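Looking after the two-arm cell: notes for session 6

Olton building, robotics practical. Bring these with you, because I don't print spares.

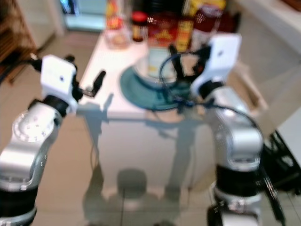 Last session we ran the tabletop task and most of you left thinking about the clever part, where the arms go and why. Today is the other part, the bit I spend most of my own week on: bolts, cables, fingers, homing, and writing things down. I like this session a lot (I know, I know) and I'd ask you to give it a fair go before deciding it's dull.

Before you touch anything

Key switch to off, key in your pocket. Your own pocket, please! Then press the emergency stop as well. The arms have brakes on every joint but they still sag a touch when the power drops, so move the groceries and the plate off the table first and let the arms come down to the rest pose under their own program. If you can't get to the rest pose because something has faulted, call me over and we'll do it by hand with one person holding each arm.

Wait until the drive light is out. It takes longer than you'd think.

Joint caps and bolts

Start at the shoulder and work outwards, always in that order, so that if you get called away you know where you stopped. Pop the cap off if it has one, look at the ring of bolts and check the paint marks. Every bolt should have a thin line running from its head on to the metal beside it. If the line is unbroken, leave the bolt alone. I mean it. More threads have been ruined in this room by people giving a good bolt one more little nudge than by anything the robot has done.

If the line is broken, set the small torque driver to the figure on the Rolley card (the laminated one, hanging by the door), tighten, wipe, repaint. One thin line. Last year's group painted theirs like a garden fence and we couldn't read them.

Cables

This is where most of our faults come from. The gripper cable has to have enough slack for the wrist to turn all the way both ways, but not so much that it can catch on the table or on the other arm. A loose loop is fine and is what we want. A tight one will pull its plug out sooner or later, and a very long one will find the corner of the table.

Turn the wrist by hand, slowly, end to end, and watch the loop the whole time. Then run your fingers along the cable feeling for flat spots or nicks. Pay attention to the last stretch before the plug, where it bends most. A cable with a nick gets changed the same day. Spares are in the drawer marked Badton, which is the name of the old supplier and has nothing to do with what's in it now, sorry.

Gripper fingers

Wipe the pads with a damp cloth, no solvent. Check for shine: a shiny pad is a worn pad, and a worn pad drops jars. Open and close the fingers by hand and see whether they meet evenly along their length. If one tip touches first, slacken its two screws, close the fingers on the flat gauge and do them up again while it's still held. People always want to do this by eye. The gauge takes a minute and your eye is not that good (nor is mine).

Log the cycle count from the screen while you're there. Pads are due at 900 cycles. When I last looked the left gripper was on 283 and the right on 71, the right having had its new pair in December.

Homing and the check run

Key back in, stop released, everyone behind the tape. Home the left arm, then the right, never both together. Each one should finish with its pointer on the mark. If it's off by the width of the mark or more, home it again, and if it's still off, stop there and tell me. Don't correct it in software! I once spent a whole afternoon hunting a fault in the Lambrakis rig that was somebody's kind little correction from the week before.

Then run the check program at slow speed with the table clear. Listen as much as you look. You want an even hum. A tick once per turn usually means a cap is rubbing. After that put one light jar out and let each arm lift it and set it down.

Writing it up

One page in the cell book per pair, with initials. Put down which joints you checked, any bolt you repainted, the cable and pad condition for each side, both cycle counts and the homing result. If you found nothing wrong, write that too, as a blank page could mean anything.

For next time, read the section on wrist seals in the course pack and bring an old shirt. It gets greasy.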